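Esadgate Tabletop Kitchen Set: data card and review notes
README, second revision, June

Status: independent notes on a bought-in data package
Package under review: Esadgate Tabletop Kitchen, base tier
Supplier: Esadgate
Reviewed by: the evaluation group at Rusley
Contents of the base tier: 419 episodes, 4 task families, one kitchen layout

Esadgate sells robot manipulation data by the package. You pick a setting, pay for a tier, and get a download link plus a one-page sheet. The sheet calls the kitchen package "household ready." We bought the base tier to find out what that phrase covers. Stills from the package follow.
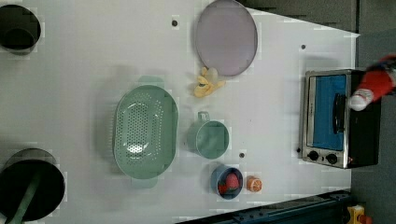
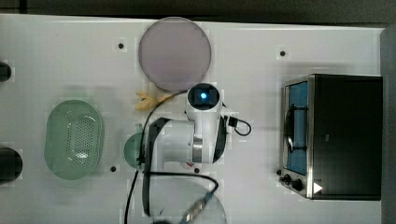
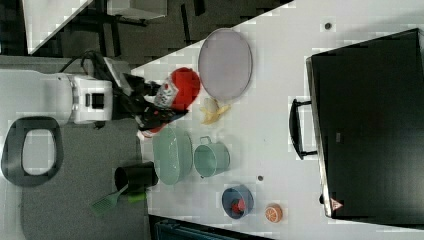

Views of the white table with the toaster oven at one side.

Can a policy trained only on this package be expected to work in a real kitchen?

We would not expect it to. The package covers one table, one set of props and one oven, and it gives a model very little reason to learn anything that carries over to another room. It may be a fair starting point if you plan to add your own data on top.

What you get

The download unpacks into one folder per episode. Each folder holds the video, the joint states, the gripper state and a text file with the instruction. A short index file lists every episode with its task family and a pass or fail flag.

The four task families, in the supplier's words:

- pick and place
- container transfer
- appliance interaction
- table reset

Pick and place is by far the largest. Appliance interaction is the one most buyers will be paying for, and it has 20 episodes. The sales page gives all four families the same size of box and the same amount of text, so you will not learn this until you open the index. We think the count per family belongs on the page next to the price.

Props

Toy food, plastic kitchenware, and a compact toaster oven. A banana, an orange slice and a strawberry turn up among the food. The mint-green colander is a useful object, with tabs at the ends and holes in the base that should give a depth sensor some trouble. The round lavender plate is a plain target and a forgiving one.

Toy food keeps its shape and doesn't leak. That makes resets quick and it makes the data clean. It also means a grip force learned here tells you very little about a ripe banana. The supplier's sheet uses the word "food" throughout and says "toy" once, in a footnote.

The tabletop is white, which is kind to segmentation. Our own quick mask of the props worked on the first try, and we took that as a warning. We have not tested a cluttered or patterned surface because the base tier doesn't contain one. The next tier up is said to include "varied surfaces." We asked how many and got a link to the price list.

Instructions

The text files are short and mostly clear. There are 2,416 instruction lines in the package, several per episode, and the sheet makes a lot of that number. Read a few folders in a row and you'll see that most of the lines are rewordings: "put the banana on the plate," "place the banana onto the plate," "move the banana to the plate." If your method needs language variety, count tasks and ignore the line total.

A small number of lines name the wrong object. We found "bowl" used for the colander, and "cup" and "pot" used for the same item in different episodes. We fixed these in our local copy. The fixes are in corrections.txt and can be applied with the script in the tools folder.

Pass and fail flags

We don't trust them yet. The sheet says each episode was checked by a person. It doesn't say what the person was checking for. An episode where the item ends up half on the plate can be a pass in one folder and a fail in the next. We wrote to Esadgate and were told that the flags reflect "task intent." We have no idea how to compute that.

Until this is cleared up, treat the flags as a rough filter. Do not report them as ground truth in anything you publish.

Calibration

Camera calibration files are included and they load without trouble. The format is the one used by Zenesska tools, so you will need the Zenesska reader or our converter. The converter is a single file with no dependencies. It handles the base tier only, as that's all we've been able to test it on.

Time alignment between video and joint states is good in the episodes we looked at. We have no complaint here – it was better than we expected at this price.

How it compares

The only other package we've used at this level is the Nicholas kitchen set. Nicholas has fewer episodes and an uglier file layout, but its sheet tells you how each success was judged, and its task counts are printed up front. For benchmarking we would pick Nicholas. For pretraining, where a bad flag does less damage, Esadgate is easier to load and get going with.

We haven't run the two side by side on the same model. Anyone who has is welcome to send results, good or bad.

Suggested use

Reasonable: smoke tests of a training pipeline, pretraining mixed with other sources, teaching material for new staff.

Not advised: claims about home use, claims about handling real food, any comparison that leans on the pass and fail flags, any result for appliance interaction given without the episode count beside it.

Splits

The supplier ships a train and test split. Both sides use the same props and the same table, so the test side mostly tells you whether the model has learned the training side. We provide a second split that holds out the colander. It's harder, and scores on it will look worse. Use split_b.txt if you want it.

Open questions sent to the supplier

- What rule was used for the pass flag?
- Were failed episodes removed before packaging, and how many?
- Does the "household" tier use a different room or the same table with new props?
- Can base tier buyers get the corrected instruction files?

One reply so far, on the last point. The corrected files are planned for a later release, with no month given.

License

The data stays under the supplier's terms, which don't allow passing it on. Our corrections, split files and converter are free to use. Please don't ask us for the videos.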